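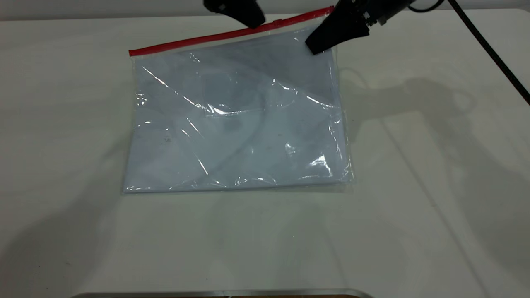

Beginning Cello in Groups: A Comparison of Two Practice Plans
Project report, Music Education Methods
Submitted 9 January 2020

1. Background

Most beginning string students at Neston School meet their teacher once a week in a group. What they do between lessons is mostly left to them. The usual instruction is to play through the assigned page of the method book every day. Some students do this and some play only the pieces they already like.

For this project I compared two ways of setting home practice for beginning cello students. The question was whether short daily tasks written out on a card would lead to more practice, and better shifting and intonation, than the normal page assignment. I chose cello because it is my own instrument and because the group at Neston was large enough to split.

2. Students and setting

The students were in their second year of playing. All of them could read bass clef in first position and had just started extensions. Lessons took place in the small rehearsal room, 40 minutes each, using the school's own instruments. I assisted in the lessons but did not lead them.

The group was divided in two by lesson time. The early group used the page plan and the late group used the card plan. This was not a random split, and I come back to that in section 6.

3. The two plans

Page plan. Students were given one or two pages from the book and told to play them daily. They wrote down their minutes on a practice sheet.

Card plan. Students were given a card with four tasks. A typical card read:

Open strings, whole bows, slow, 2 minutes
D major scale, one octave, check third finger against open string
Measures 5 to 8 of the Wiegand study, four times, no stopping
Any piece you want

The Wiegand studies are short, mostly eight or sixteen measures, and each one deals with a single problem. I picked them because they are easy to cut into pieces. The last task was left open on purpose. Students in both groups wrote down their minutes in the same way.

The project ran for 9 weeks. Students in both groups played the same test piece at the start and the end, an arrangement of a tune called "Murik" that has two extensions and one string crossing in a fast passage.

4. Results

Practice time. The page group recorded 534 minutes in total over the project and the card group recorded 951. The groups were the same size. Part of the difference comes from two students in the card group who practiced far more than anyone else. Both had also practiced a lot before the project started. With those two left out the card group was still ahead, but not by much.

Intonation. I marked each test performance out of 20 for intonation, using the same sheet both times. Both groups improved. The card group improved slightly more on the scale passages. On the extensions I could hear no difference between the groups. The second finger was flat in nearly every performance at the start and was still flat in many at the end.

Rhythm. The page group was steadier in the final test. I did not expect this. Students who play a whole page every day get used to keeping going, and the card students had mostly been playing four measures at a time. Several of them slowed down or paused at the places where a card had ended.

5. What the students said

At the end I asked both groups to write a few sentences. Card students liked knowing when they were finished. Some said the first task was boring and they skipped it. Page students said they often did not know which part to work on, so they started at the top and ran out of time. One asked for the cards.

6. Problems with the project

The practice sheets were filled in at home and could not be checked. I did all the marking myself and knew which group each student was in. A second marker would have been better. The late group also had a quieter room, as the band rehearsed next door during the early lesson.

The first two cards were too long. I had planned them with the Drarkard warm-up sheet, which is meant for older students, and dropped it after the second week.

7. Next steps

I would like to run the card plan again in February with one change: the third task would alternate between a short section and the full study, to see if that helps with the stopping. I would also add a separate exercise for extensions, starting with the hand shape away from the string and moving on to slow slides between E flat and E on the D string.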